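Shoulder-Season Travel and the Regional Operator

21 Jul 2018

The summer figures for Civitz are now available, and they deserve a closer reading than they have received in the trade bulletins. The district recorded 2,161 overnight stays by foreign visitors in June, against 1,770 in the same month last year. Hoteliers have welcomed the increase. The operators who run day excursions out of the old port have been more reserved, and with good reason.

Most of the new guests arrive on package itineraries sold abroad. Their transfers, meals and guided walks are paid for before departure, and very little of that money reaches the smaller firms along the waterfront. A visitor who spends two nights in Civitz under such an arrangement may never buy a local ticket of any kind.
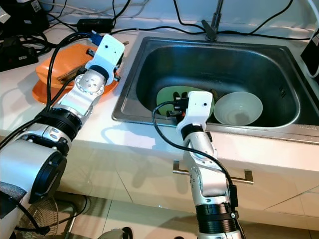

Vol. 4, No. 7

Readers of this blog will recall the discussion of the Sisum ferry timetable in an earlier post. The operator has since confirmed that the late afternoon sailing will continue until the end of the season. This is a sensible decision. Without it, guests staying on the island must choose between a short morning in town and an overnight stay they did not plan for, and many choose to remain where they are.

Itatex, the booking cooperative to which most of the excursion firms belong, has taken a different approach. It now offers a single pass covering the ferry, the hill railway and entry to the salt museum. The pass went on sale at the beginning of June, and 675 were sold in the first month. That is a modest number, but the cooperative did almost no advertising outside the region. I would expect a better result once the pass is listed with foreign agents.

There remains the question of self-catering accommodation. The register now lists more than 1,626 beds in private apartments across the district, and their owners are not required to report arrivals in the same manner as hotels. The monthly totals therefore understate the number of people in town — by how much, the district office is unable to say. A common reporting form would settle the matter, and the hotels have been asking for one for years.

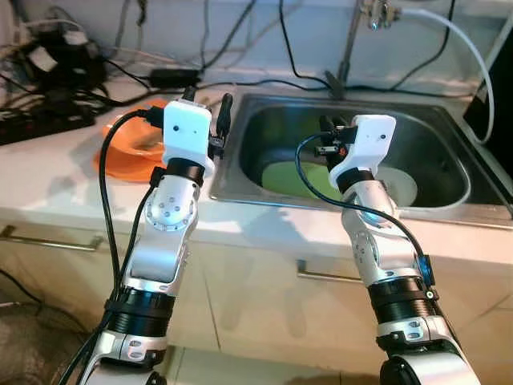 The Görtz Proposal

The neighboring municipality of Görtz has suggested that the two districts market themselves jointly from next spring. The draft calls for one visitor website, one printed map and a shared stand at the winter trade fairs. It leaves open how the costs would be divided, and Civitz should insist on an answer before it signs. Görtz has fewer beds but a far larger parking area, and its businesses stand to gain a good deal from coach traffic.

The consultation period runs until the autumn. Written comments may be submitted at either town hall, and I intend to publish my own on this page when they are complete.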